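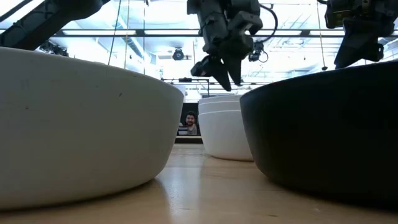 White bowl, black bowl and the little stack in between, at table height.

I've been eating my cereal out of Cillholm bowls for years, so when Casimiro Zabala offered to show me around during the open afternoon at Trunness, I said yes before he'd finished the sentence! It's a 17 minute walk from the station (uphill, wear real shoes) and there's coffee when you get there.

The bowls were what I came for. Casimiro says they have 381 shapes on the books, and only 14 of them are bowls, which seems low to me. I'm fussy about this stuff. I like a deep side and a plain rim, and I want a bowl that looks fine straight on the wood with no saucer under it.
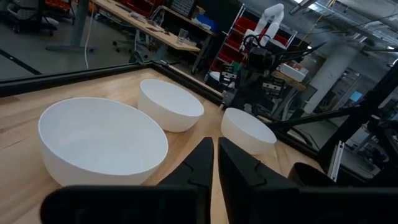
And I want sizes that go together, big one for salad, middle one for soup, small one for olives or whatever you've got. Matte white does that so nicely. My sister swears by the glossier black, and okay, next to the white it does look pretty sharp. I went back and forth on it all the way home.
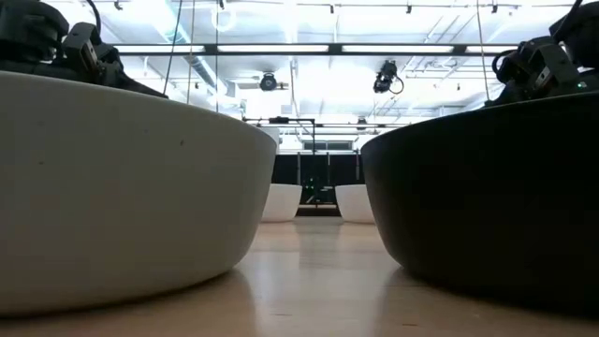
Getting there and what's next

Parking is on the Latuheru side, and it fills up early. They had more than 3000 visitors last year, so come before lunch if you can. The next open afternoon is in August, and Casimiro tells me the Dander plates will be out by then. I need plates.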